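How a Bell Is Rung in a Church Tower

A church bell is a large metal cup hung upside down. It is made of bronze, a mixture of copper and tin. Inside the cup is a long metal piece with a heavy ball near the end, called the clapper. When the clapper hits the wall of the bell, the metal shakes very fast. The shaking moves the air, and the moving air reaches your ears as sound.

Why churches have bells

Long ago, most people did not own a clock. The bell told them when a service was going to start. Bells were also rung for weddings, for funerals, and for prayers at set times of the day. In many Catholic parishes a bell is still rung at noon for a prayer called the Angelus. The pattern for the Angelus is three strokes, a pause, three strokes, a pause, three strokes, a pause. That makes 9 strokes. After the last pause, the bell is rung nine more times or is swung for a while.

Small bells and large bells

A small bell makes a high note. A large bell makes a low note. The thickness of the wall matters too. If two bells have the same width, the one with the thicker wall has the higher note.

A bell is tuned by shaving metal from the inside. The bell is placed mouth up on a turning table, and a cutting tool removes a thin layer. The tuner strikes the bell, measures the note, and cuts again. Metal that has been cut away cannot be put back, so the tuner removes only a little at a time. 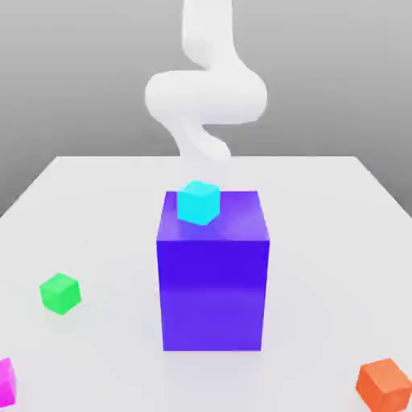 Two ways of ringing

The first way is swinging. The bell is fixed to a strong beam called a headstock. A wheel is attached to the headstock, and a rope runs around the wheel and down to the room below. Pulling the rope turns the wheel, and the bell swings with it.

The second way is striking. The bell hangs still and a hammer hits it. Clocks use this method to sound the hours. A set of still bells can also be played like a piano, from a keyboard.

The bells at Vurthorpe

The church at Vurthorpe has three bells. The largest weighs 85 times as much as the hand bell used at the altar. Each bell has a name cast into its side. Verena Rainer teaches new ringers there. Children may start at the age of 12 if a parent agrees. They learn on a bell with its clapper tied, so that it makes no sound outside.

New ringers practice these steps:

Stand with both feet flat on the floor.
Hold the rope with both hands.
Pull straight down.
Let the rope rise without letting go of the end.
Never touch a rope unless the teacher has said so.

A bell that has been left mouth up can swing down suddenly when its rope is pulled. This is dangerous, and the ringing room is kept locked when it is not in use.

Words to know

Belfry: the part of a tower where the bells hang.
Clapper: the part inside a bell that strikes it.
Headstock: the beam that holds a bell.
Peal: the sound of several bells rung together.
Toll: to ring one bell slowly, often for a funeral.

Something to try

Hang a metal spoon from a piece of string and tap it with another spoon. Listen to how long the sound lasts. Now hold the bowl of the hanging spoon between your fingers and tap it again. The sound stops quickly because your fingers stop the metal from shaking. Repeat the test with a larger spoon and compare the notes.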